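Where the Lime Goes: My Term Project on Ladle Slag at a Small Steel Shop

I picked this topic mostly because my uncle used to come home smelling like a foundry and I wanted to know what he did all day. The class is Intro to Materials Processing, and we had to choose one step in making a metal and write up how a real plant handles it. I chose slag, the layer that floats on top of liquid steel, and I got to spend two days at Gerex, a small shop outside Hestasville that pours steel for pump housings and gear blanks.

First, the basics as I understand them now (I did not understand them in February!). Scrap gets melted in an electric arc furnace, then it is tapped into a ladle, which is a big brick-lined bucket. At that point the steel still has too much sulfur and oxygen in it. You take out the oxygen with aluminum or silicon, and you take out the sulfur by keeping a lime-rich slag on top and stirring the steel with argon from a plug in the bottom. The sulfur moves from the steel into the slag. If the slag is too thick it doesn't react much, and if it is too runny it starts eating the bricks.

Marlies Mösli runs the ladle station on day shift and she let me stand in the control room with a clipboard. I followed 4 heats start to finish. For each one I wrote down the lime added, the stirring time, and the sulfur in the first and last samples. I had planned on more, but the second morning was lost to a crane inspection, so I read old heat sheets in the break room instead. They go back years and some have coffee rings on them. 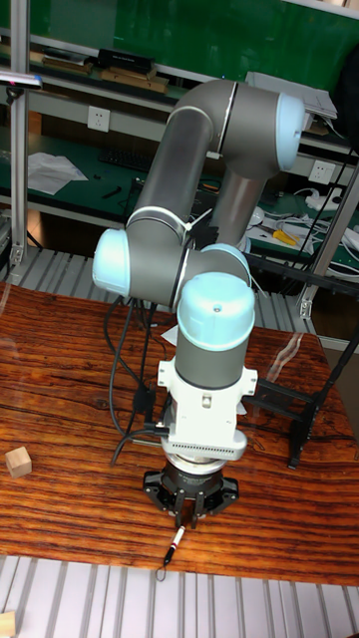 By Lok-yiu Huang
Materials Processing, spring section
April 22, 2026

The heat sheets ended up being the best part of the project. Each one is a single page, filled in by hand and typed up later, and I went through 40 of them. I sorted them into two piles, one where the furnace slag was held back well during tapping and one where a lot of it came over into the ladle. Furnace slag carries iron oxide, and iron oxide works against you when you want sulfur out. The carryover pile had higher final sulfur nearly all the way through, even when the crew threw in extra lime. The biggest lime addition I found was 695 pounds, on a heat with terrible carryover, and the final sulfur was still worse than on most of the clean ones.

My advisor, Christos Balaskas, asked me whether the stirring time could explain it. Fair question. I went back and the stirring times in the two piles overlap a lot, so I don't think so, but I can't rule it out with the numbers I have. Temperature is another problem. It was only written down on some of the sheets, and I left it out of my comparison.

I also tried to work out the lime cost. Gerex buys it in bulk and wouldn't give me the price (fine, I get it), so I can only talk in weight. If the carryover heats had used the same lime as the clean ones, the shop would have saved almost 900 pounds over the sheets I read - not huge for a steel plant, but it all has to be bought, melted, and hauled away as waste slag.

What I would do differently: ask for the sheets first and visit second. I didn't know what to look for during tapping, and by the time I knew, I was back on campus. I would also weigh the slag somehow, because "a lot of carryover" is just what the operator wrote in the notes box, and Jarrah Whitcombe on nights seems to use that box a lot more than anyone else does.

Thanks to Marlies and both crews, and to Yu-ting Kwan, who checked my unit conversions and found two mistakes. I'm hoping to go back in July and watch them reline a ladle.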